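Trollamcombe Alt Text Notes
README, last tidied in May

Hello, and thank you for stopping by! Trollamcombe is a small collection of notes on how shop websites behave when you visit them with a screen reader, or with the keyboard alone, or with the text blown up so large that the menus start to climb over one another.

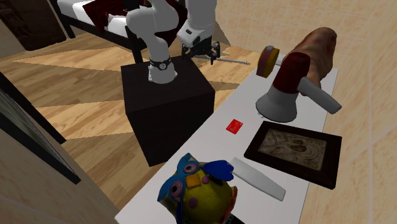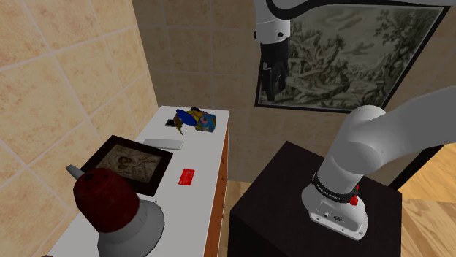 The collection holds 269 notes, each one a plain text file covering a single page on a single visit. They come from 8 online shops, and the two that fill the most space are Gondent (kitchenware, mostly) and Fustton, who sell shoes and have a checkout I have come to know far too well.

What is in a note

Every note has the same 7 fields, always in the same order: shop, page, task, method, what was announced, what went wrong, and severity. Severity runs from 1 to 4, where 4 means I couldn't finish the task without sighted help. If a field is blank, I forgot to fill it in, so please don't read it as a pass.

How the notes were made

I visited each page with the Khurana reader at its ordinary settings, and then again with the keyboard and no reader at all. That makes 2 passes per page, written up together in one file. I didn't use any automatic checkers. They are handy things and I'm fond of a couple of them, but I wanted a record of what it is like to try and buy a saucepan.

Known problems

The early Gondent notes muddle "no label" with "unhelpful label", and I have only put some of them right. Fustton changed their size picker halfway through, so notes on it disagree with each other (the newer ones have "picker-b" in the file name). Nothing here covers phone apps, and everything is in English.

Using it

Copy it, quote it, teach with it, put it in front of your web team! Please keep this file with the notes, and please don't use the severity numbers to rank the shops, as the tasks were not the same from one to the next. Corrections are very welcome and I go through them on a Wednesday, usually in the evening.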